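Wondville Makers & Menders Forum > General Chat > Can a machine do the laundry yet?

porchlight_mel
2022-02-22
Hello all, and sorry in advance for the length, I had coffee late. My sister and I have been arguing on the phone about whether we'll own something that folds clothes before we're too old to care. She says five years. I say she hasn't folded a fitted sheet lately! I run a small alterations room at the back of my house, so I touch cloth all day long, and I can't picture a machine doing even the dull parts of it, the turning right side out, the finding of the sleeve. But I also said nobody would ever want a vacuum that drives itself, and now my Trorkell goes up and down the hallway every morning while I eat my toast. So I'd love to hear from people who work around these things. Are we close? Is my sister right? (Please say no.)
Melaniia Karpenko

gusset42
Your sister is more right than you'd like. I was on the packing floor at Holovko for years and when I started, everything going into a box went in by hand. By the time I left, an arm was doing all the jars and most of the cartons, and doing them well. People said the jars would never happen, too slippery, too many sizes. Give it time and money and it happens.

Tall_Ferris
Jars are jars, though. A jar is the same shape when you let go of it. Pick up a T-shirt by the shoulder and you have one shape, pick it up by the hem and you have a completely different one, and neither looks like what's printed on the care label. I spent 3 years fixing sewing-line equipment and the machines were wonderful as long as a person laid the fabric down flat first. That person was the whole trick. I'm with Melaniia on this.

gusset42
But the person laying it flat used to do all the sewing too. You're proving my point for me, friend. The chore shrinks a little at a time. Nobody at my house washes clothes by hand and we don't say the washer "can't do laundry yet" just because we carry the basket.

porchlight_mel
Oh, I do say that, every single Saturday, coming up the basement stairs.

beanrow
Can I put in a word about cost? We priced a folding machine for the linen room at Pusik, where I do the books. The quote was 2,633 dollars for the smaller one, and when we hesitated they came down to 2,380. It handled towels and pillowcases beautifully in the demo, I'll give it that, you could have set a ruler against them. Then our head housekeeper handed the fellow a bathrobe with the belt still in it and he very politely handed it back. We didn't buy. I'm not against it, I'd just want one that takes the robe.

Tall_Ferris
The belt! Straps, ties, drawstrings, anything that dangles. You and I know that a thin end hanging off an edge belongs to the edge. A machine has to work that out fresh each time.

gusset42
Fair enough on belts. I still think you're all judging it by the hardest item in the basket. If something did my towels, socks and dish cloths I'd happily fold my own shirts.

mrs_okra
I have 8 people's washing in this house on a bad week (grandkids) and I'd take the towels deal tomorrow. I don't need it to be pretty. I would like it to find matching socks, which my husband can't do either.

porchlight_mel
Well, mrs_okra, if it does socks before your husband does, I'll come over and help you celebrate.

I've been turning this over all through supper and I think where I've landed is somewhere between gusset and Ferris. Getting hold of cloth may not be the part that stumps them. Two jaws with a bit of ribbed padding inside will pinch up a fold of fabric much the way my finger and thumb do, and if a person has the handle, I'm sure a good deal of folding could get done that way. What I keep coming back to is where to pinch. Spread something red across a patchwork bedspread, with an opening at one end, a thick stitched hem and a long point of cloth pulled out at the other, and you've got creases running every which way over a bed that's all pattern to begin with. I'd want a hand on it for a second before I could tell you which edge was which, and I've been at this most of my life.

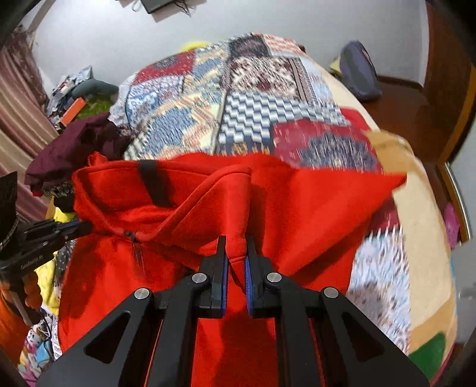 And then there's the next thing in the pile, which is never the same as the last one. So I'll give my sister her towels, and I'll even give her the pillowcases, but I'm holding out on anything with a collar. I told her we'd talk again in November when she comes to stay, and she can fold the guest sheets herself while she explains it to me.

gusset42
Put me down for shirts in ten years. I'll bring the towels.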